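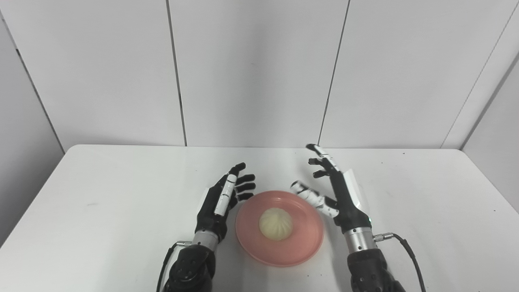 Frequently Asked Questions

Welcome, and thank you for thinking of Pukmont for your supper, your birthday or your cousin's engagement party! We are a small supper club run out of the old Thaweesak building, and we get a lot of the same questions by email, so I sat down with a pot of tea and tried to answer them all in one place. Dinner is served family style, which means the big dishes go down the middle and everybody reaches. You each get your own plate to fill (a round pink one with a raised rim, like the one at the top of the page), and you are welcome to fill it as often as you like. – Yupin Suwannarat

How do I book a seat?
Send us a note through the contact form with your name, the number in your party and the evening you would like. We write back by hand, so please give us a day or so. Your seat is held once the deposit is in.

How much does it cost?
A seat at a regular supper is 490 baht, and that covers all the food, rice, tea and dessert. Private parties are priced by the menu you choose, so do write and tell me what you have in mind, even if it is only a vague idea at this stage.

Can I bring my own wine?
Yes, please do! There is no charge for opening it, and we have glasses. We don't sell alcohol ourselves.

I'm a vegetarian. Will there be enough for me to eat?
There will be plenty. At least half of the dishes on any given night are made without meat, and I can leave out fish sauce if you let me know two days ahead. The curry pastes are the tricky part – I make them in big batches, and a separate one has to be started early.

What about allergies?
Tell us when you book, and then tell us again when you arrive, just to be safe. We cook with peanuts, shellfish, egg and soy in one kitchen, and it is not a big kitchen. If your allergy is severe, I would rather talk it over with you on the phone before you pay for anything.

Are children welcome?
Very much so. Children under six eat free, and I always keep back some plain noodles and a mild omelet for the ones who don't care for chili. We have 2 high chairs, so mention it early if you need one.

How do I find you?
We are at 113 Peren Lane, up the outside stairs and through the green door. Parking on the lane fills up early, but there is a lot behind the pharmacy, some 300 meters back toward the river, and it is a pleasant walk. Please don't ring the lower bell, as it goes to the upstairs neighbor and not to us (I know, I know).

What if I have to cancel?
Life happens. With three days' notice we return the whole deposit, or we can move it to another evening. After that the shopping is done and we have to keep it, though you can always send a friend in your place.

Do you sell gift cards?
We do, as of July 2024. They are good for any regular supper and don't run out.

Are you open all year?
Nearly. We close for most of April so that everyone can go home to family.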